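Notes de l'intervenant - L'accueil des familles dans les bibliothèques de quartier
Réseau de lecture publique de Diltarska, séance de 14 h

Ouverture (ne pas dépasser deux minutes)
Mesdames, Messieurs, je vous remercie de votre présence. Je remplace Fiifi Dankwa, retenu à l'annexe de Serkow, et je reprends pour l'essentiel le plan qu'il avait arrêté. Les questions seront prises à la fin.

Diapositive 2 - Le constat
Le réseau compte 11 établissements. Tous proposent un fonds pour la petite enfance, mais les horaires demeurent calqués sur ceux de la lecture adulte. Les parents de jeunes enfants viennent surtout entre 9 h et 11 h, à un moment où plusieurs annexes sont encore fermées.
Marquer une pause. Rappeler que le règlement intérieur autorise déjà l'ouverture anticipée d'une seule salle.

Diapositive 3 - Les collections
Le fonds type comprend 300 albums, dont 60 en langues étrangères. Insister sur le renouvellement : un album cartonné s'use vite et son remplacement doit figurer au budget annuel. L'annexe Shin a choisi de ne plus couvrir ces ouvrages - décision contestée au départ, reconduite en janvier.

Diapositive 4 - Le temps de lecture
Une séance dure 40 minutes, installation comprise. Le lecteur s'assied à hauteur d'enfant et les adultes restent dans la salle. Il convient de ne pas interrompre un enfant qui se lève ou s'éloigne, l'écoute se poursuivant souvent à distance.
Citer ici la note de Gun-woo Bang sur les comptines bilingues, puis renvoyer au dossier remis à l'entrée.

Diapositive 5 - Le jeu après la lecture
Les équipes prolongent la séance par un temps de manipulation libre. Quelques formes simples suffisent. Le matériel est rangé par l'équipe et vérifié chaque mois.

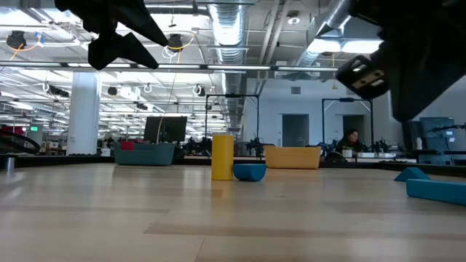
Cylindre jaune et demi-cylindre bleu canard sur une table à veinage clair.

Laisser la diapositive affichée pendant la réponse à l'objection habituelle sur le bruit. À l'annexe Stalano, les lecteurs adultes ont été consultés et ont demandé que les séances soient annoncées à l'entrée, sans en réclamer le déplacement.

Diapositive 6 - Demandes adressées à la direction
Ouverture d'une salle dès 9 h dans les annexes volontaires. Inscription d'une ligne propre au renouvellement des albums. Formation à la lecture à voix haute ouverte aux agents d'accueil.
Donner la parole à la salle. Si le temps manque, inviter les participants à adresser leurs questions par écrit au secrétariat du réseau.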